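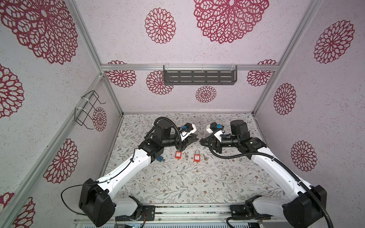

The Mararside wallpaper and fabric archive has now been sorted as far as the end of the second storeroom, and this report covers the work done since February. Most of the time went into the printed papers, which came to us in worse order than the textiles. We have settled on plain wording for the catalog so that people without training can search it. A pattern such as large dark red flower medallions on pale pink goes under "floral, large, spaced," and one such as thin gray-green leafy vines with small brownish blossoms goes under "floral, small, trailing." Color is entered in a separate field, using a short list of everyday color names.

Of the 13 pattern books in the Kiani gift, five are fully cataloged. Two more have been cleaned and are waiting for entry. The rest are still in their original boxes in the second storeroom. Several have loose pages, and we would like to number those in pencil before anything is moved.

Storage has been the main problem. The shelving ordered from Plodeck arrived four weeks late and one bay had the wrong brackets. The replacement brackets came in October and the bay is now in use. We kept the flat boxes on tables in the meantime, which slowed down the sorting.

Spending is within the grant. The line for folders and tissue is nearly used up – we bought heavier folders than planned – but the travel line has hardly been touched. We ask for permission to move the unused travel money to supplies.

The next stage is the Mikden samples. These are small cut pieces, many with no date or maker, and they will take around two months to enter. A reading room handout on the new search terms is in draft and will be sent with the next report.

Mararside Pattern Archive | Contact us | Back to top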